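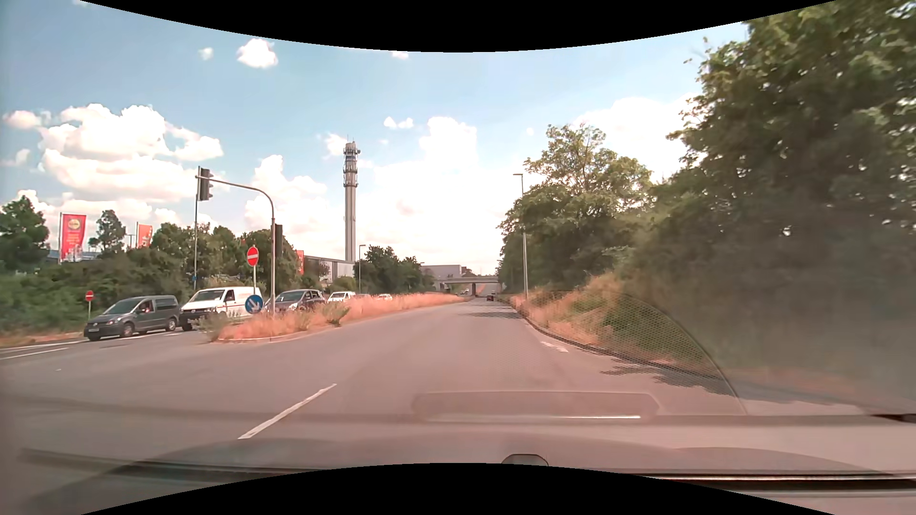 Notebook, glaze bench, January 8, 2021

Back from the Tirkau run. Collected the new clay from Abbasi, 600 lb, all stacked on the low shelf by the pug mill. Use up the old bags first please.

Test tiles, batch 41

Same base as before the holidays, only the ash changed. Anum sieved the Drurkideck ash twice and it still left grit in the bucket. Tiles 1 to 4 crawled at the edges. Tile 5 good, nice gray-green where it pooled, slightly dry on the rim. Tile 6 stuck to the shelf, my fault, glazed too close to the foot.

Think the ash wants washing. Siham says she never washes hers and gets no crawling, but she bisques a cone hotter then we do. Should try both before arguing about it.

Kiln

Top shelf cooler than the bottom again. Witness cone up there barely bent, bottom one flat. Moved the two half shelves down a notch and left a wider gap at the back. Didn't touch the elements. Trastmont still has our spare thermocouple, Anum to ring them.

Next

- wash half the ash, leave the other half alone, label the buckets PROPERLY
- tile 5 recipe again at thick, medium, thin
- one set in Siham's bisque, one in ours
- grind shelf, fresh kiln wash, two coats
- order more small cones, box nearly empty

Scale was reading 2 g heavy this morning with nothing on it. Zeroed it, came back after lunch and it had drifted again. So the weights for tiles 3 and 4 are suspect, maybe 5 as well. Annoying. New battery in, will reweigh the leftover dry mix tomorow before anyone adds water to it.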